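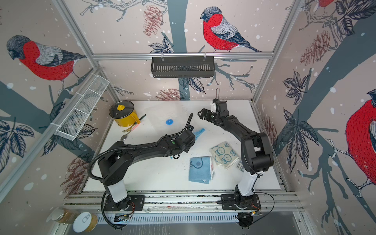

Dindia Manipulation Team – Bench Notes and Reviews

Undo service kit for small two-arm cells, by Sotelo

I've had the Undo kit on our bench since August and I've been boring everyone at lunch with it, so it's time to write it up properly. It's a box of tools and consumables for looking after a pair of small arms on a rail. You get a preset torque driver, a 2 mm shim gauge for the finger gap, a zeroing block, hose clips, swabs, a paint pen for marking bolts and a spiral-bound card set with the service steps. Everything sits in a foam tray that fits in a drawer. Sotelo asks for a check every 300 running hours, and the first one came up on ours while the cell was in the middle of its bag-handling work.

Our cell is two arms side by side on one aluminum rail, with a frame around the table. Nothing exotic, but before Undo our maintenance was a hex key and somebody's memory. I started with the mounting plates. The driver clicks off cleanly, and the paint pen leaves a thin line across bolt head and plate that you can check from a standing position. Two bolts on the left plate had backed out a little. I'd never have noticed!

Next comes the cable hose. The card has you run the arm slowly to each end of its reach and watch the loop over the shoulder, then move the clips until the hose stops pulling at full stretch. I moved one clip toward the elbow and left the others where they were. I should say that Undo does nothing for the wiring at the base. Ours still pokes out in red and orange bundles beside the hardware, and I'd happily pay extra for a proper sleeve.

The part I enjoyed most was the finger gap. You close the gripper on the shim, read the offset from the controller, type it in and do it again at the other end of the finger. It takes longer to find the shim in the tray than to do the check. Thin film is unforgiving if one finger closes ahead of the other, and zip bags stuffed with towels are the best test I know.

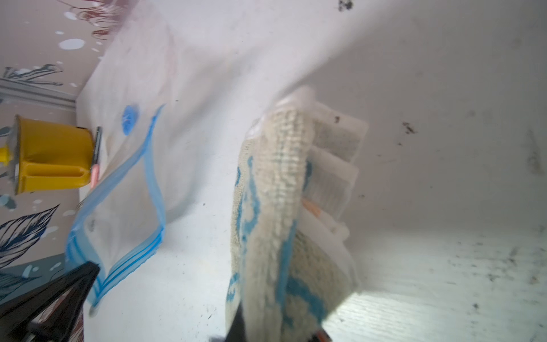 Comment from a reader in Tallinmont: we run the same kit on one arm and I'd add a warning about the zeroing block. Wipe both faces before you seat it. We had a crumb of dried glue under ours and chased a wrist offset for a whole Saturday morning. Also, the cards say to zero the wrist first and then the fingers, and they mean it. Do it backward and you get to do it all twice.

Good advice, and I've penciled it onto our card 5. The block itself is a lovely piece of machining, by the way – heavy enough that it stays put while you bring the arm down to it. I zeroed both arms with it and then drove each wrist camera over the same mark on the table. They agreed so well that I repeated the whole thing out of suspicion.

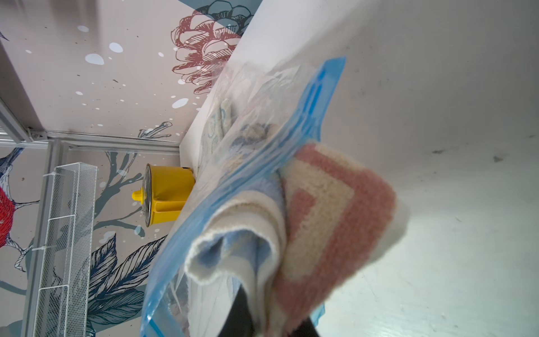
Frame checks get only one card, and I think they deserve more. A loose bar shakes everything attached to it, and on a bench cell that can look a lot like a bad joint. The card covers the corner brackets and stops there. I'd extend it to whatever you've hung on the frame yourself. Our white mesh basket, for instance, is fastened to the post with two small cable ties, so I now give those a tug at every service and keep spares in the Undo tray, where the foam has a handy empty slot.

After the service I ran 334 pick-and-hand-over cycles without touching the finger offsets, then put the shim back in. The reading was the same on both arms. The black fingers do pick up scuffs and specks, and the swabs clear the specks but won't do a thing for the scuffs. That's fine by me. I replace fingers on gap readings, and these have plenty of life left.

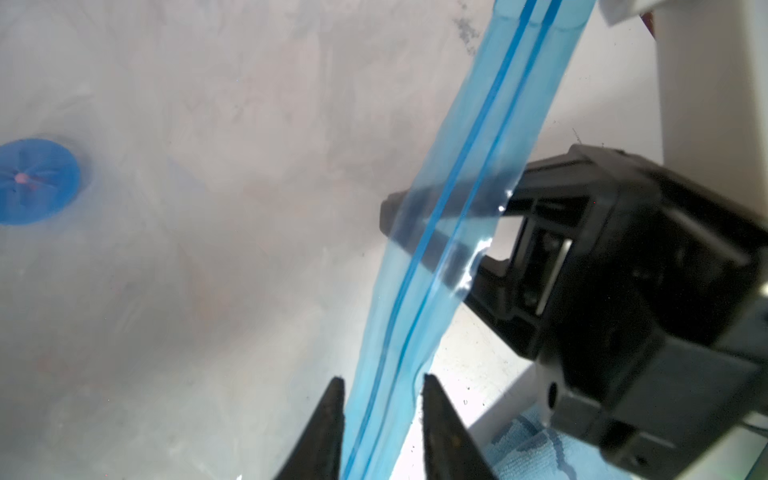 Zip bag between the fingers, with the other arm's gripper behind it.

Gripes? The cards assume you know your controller's offset menu, and mine took some digging to find. The paint pen dries out if you don't press the cap until it snaps. And the tray has no place for the hex key you still need for the hose clips, so mine lives on top of the foam and falls out when I open the drawer.

I'd still buy it again tomorrow. For a single arm it may be more kit than you need, but for two arms sharing a table it has made service day something I look forward to (yes, really). Refill packs of swabs and clips are sold separately, and I've ordered one set of each for the next round.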